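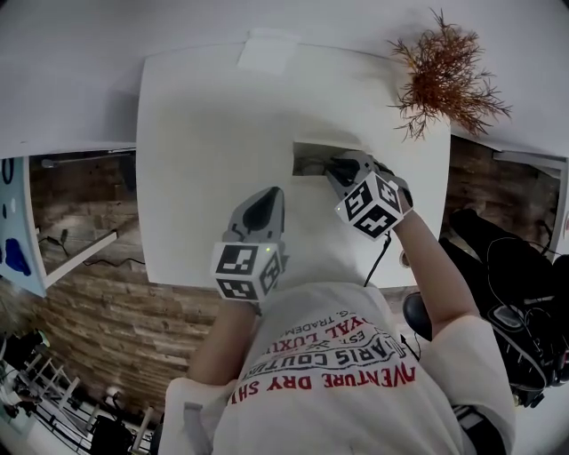

Your paste is too thick and you are blaming the board for it, says a pencil note under my last entry. Try it thinner on one side only, the note goes on, and leave the lid off the press overnight before you decide anything.

Fair point, so I started with that.

1 Feb 2024

Zisthorpe ledger, continued. Paste, boards, spine linings, then a list of what's left.

Mixed a fresh batch of wheat paste first thing. Same flour as before, more water, cooked slowly and stirred until it went glassy. Strained it twice through the nylon mesh. It dropped off the brush in a ribbon, where the old batch sat on the bristles in a lump. I kept a jar of the old batch in the fridge to compare. It had started to separate at the top and smelled slightly sour, so it was on its way out regardless. I should be making smaller batches.

Cut test boards from the offcuts of the Wultosetti gray board. Grain running head to tail on all of them, checked by flexing and then again by wetting a strip, which curled the way it should. I had a suspicion that one sheet in the last delivery was mislabeled and I still think so. The sheet in question is standing behind the plan chest with a strip of masking tape on it. Please don't cut covers out of it until I've tested it properly.

Test A: thick paste, cloth on the outside only.
Test B: thin paste, cloth on the outside only.
Test C: thin paste, cloth outside, plain paper lining inside.

All three went between blotters under the same weights. By mid-afternoon A had pulled into a clear curve toward the cloth. B had pulled too, less. C was close to flat, with a slight lift at one corner where I think I missed a patch with the brush. So the note was right about the paste, and I was also partly right that a board lined on one face is going to move whatever you do to it. The ledger boards will get an inside lining before the endpapers go down. I'd been hoping to skip that step.

The book itself. The text block is 292 leaves, ruled by hand for the first part and machine ruled after that, where somebody at Zisthorpe must have bought a different stock. The machine-ruled paper is the poorer of the two. It's brown at the edges and breaks if you fold a corner back on itself. The hand-ruled paper is in good shape and could go another century with no help from me. The join between them comes in the middle of a gathering, which puzzled me until I saw that the inner folds had been replaced at some stage with a strip of thin linen. A neat job. I'm leaving it alone.

Sewing is on tapes. The tapes are sound for most of the length and rotten at the back joint. The thread is broken at the last few gatherings and loose at the first. I went back and forth over whether to take the whole thing down and resew it. Decided against. The middle is tight and square and I'd only be making work, plus new holes. I'll catch the loose gatherings with a new thread tied into the old one, and extend the tapes with new ones laid over them and pasted.

Spine: scraped off what remained of the old glue with a poultice of thick paste, which is one thing the old batch was good for. Left it on under plastic until the glue went soft and gray, then lifted it with the bone folder. Do short sections. On the first pass I poulticed too long a stretch and the last part had got wetter than I like by the time I reached it. No staining on the folds that I can find, but I've put a slip of blotter in at that point and I'll look again tomorrow.

Under the old glue was a strip of printed waste used as a lining, upside down, from some kind of seed list. Peas and turnips mostly. It came off in one piece. It's in a folder with the job number on it and should go back with the book, since the office at Etby asked for anything loose to be returned.

Washing the endpapers. The front one had a tide line from an old leak. I floated it in a tray of deionized water on a sheet of polyester web, changed the water when it turned yellow, and it came up a good deal lighter. The line is still there if you know to look. I didn't try anything stronger. The ink of the stock number in the corner stayed put through a spot test and through the bath. The back endpaper is too far gone along the fold to wash safely and will get a tissue repair first.

Tissue repairs next. I had three weights of tissue out and ended up using the lightest for almost everything. It's less trouble to add a second layer than to take off one that's too heavy. Tear the strips along a wet line for a soft edge. A cut edge shows as a hard step on the page, and on the brown paper it makes a new place to break. Let each repair dry under a small weight before turning the leaf.

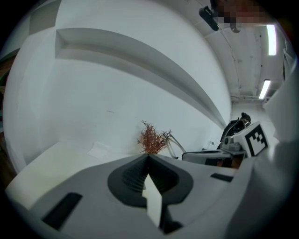 I did the worst gathering that way from the inside out, working one folded sheet at a time, and it took the rest of the morning. The tears along the fold were short and close together, so I ran one long strip down the outside of each sheet. It adds thickness at the spine. With this many leaves that matters, and if I repaired every fold like that the book would swell and never close. I'm keeping the long strips to gatherings that are really split and leaving the ones that are only tired.

A question for whoever used the small press last: the platen is out of true again. With the boards in, I could slide a paper strip in at the left front and couldn't at the right rear. I packed it with card for today. It wants the bolts slackened and done up evenly.

Cloth. The old covering is a green book cloth faded to tan on the spine and still dark under the label. There is enough left on both boards to keep. The spine cloth is split down both joints and is coming away in flakes. Plan is to lift the cloth along the joints, slip new cloth underneath, and lay the old spine piece back on top once it's been consolidated. I looked through the drawer for a match. The nearest thing is the Yoo cloth in the olive, which is a shade too yellow. Tried toning an offcut with thinned acrylic, two coats, drying between. After the second coat it was close enough in daylight and looked wrong under the lamps. I'd rather have it right in daylight, as the reading room at Etby has windows down one side.

Note on the acrylic: it stiffens the cloth. The toned offcut creaked when I folded it. Try one coat with more pigment next time. Let it dry flat on silicone paper and don't hang it, the clips leave a mark.

Label is leather, red once, with gold lettering that has mostly gone. It lifted with no argument after a little steam on the surrounding cloth. I've put it between boards so it won't curl. The back of it is powdery. Needs consolidant before it goes anywhere near paste, and then paste on the new cloth and never on the leather.

Humidity in the room was up in the morning and dropped once the heater had been running. That's going to affect the test boards as much as the paste does, so I've left A, B and C standing on edge overnight with the lid off, as the note suggested. I expect C to hold. If it doesn't, I'll try a heavier lining paper before doing anything to the real boards.

Supplies. Low on blotter, the thick sort. The mesh strainer has a tear near the rim and is fine for now if you pour to the other side. We're also out of the medium thread, so the loose gatherings are going to be done with the fine thread doubled unless more turns up before I get there. It was on the November order and never came. Linen tape is fine.

Time: I'd estimated this job too short. The spine cleaning alone ran past what I'd allowed for spine and endpapers together. Etby have been told it will be later than first agreed and they didn't mind, as long as the seed list comes back with it.

Still to do, in this order:

Check the damp place at the blotter slip.
Look at the test boards before the heater goes on.
Tissue the fold of the back endpaper.
Extend the tapes, catch the loose gatherings.
Line the spine, thin paste, light paper first and then the cloth.
Line the boards inside.
Tone another piece of the Yoo cloth, one coat.
Test the taped sheet of gray board for grain.

The new paste is in the small jar with the blue lid, top shelf of the fridge. Use it if you need it and write down how much you took – I want to see how long it keeps at that thickness.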